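3.2 Equipment plan and cost of the simulation stage

Before any hardware was ordered, we spent four months working only in simulation. The purpose of this stage was to decide which gripper and which wrist camera should enter the budget.

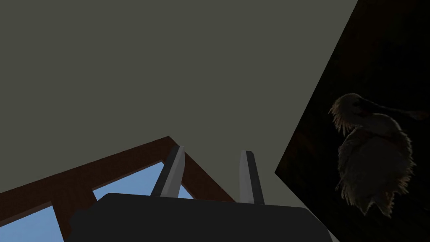
Figure 7. Simulated view with the two-finger gripper; the fingers are apart and hold no object.

The rooms were taken from the Stulura scene set, which contains 300 interiors. Wall pictures and windows were kept, so that the camera model would meet large plain surfaces as well as detailed ones. Rendering was done on one rented workstation from Brikden, and the rent for the whole stage came to 2256 euros. This amount was charged to the planning line of the budget and not to the equipment line.

Two suppliers were asked for offers. The offer of Stelletance included the gripper, the mounting plate and one set of spare fingers. The second supplier quoted the gripper alone, with a longer delivery time. We did not include the price of the arm in the comparison, as the Kaczorowski laboratory already owns one. Costs of service after the first year are treated in Section 3.3.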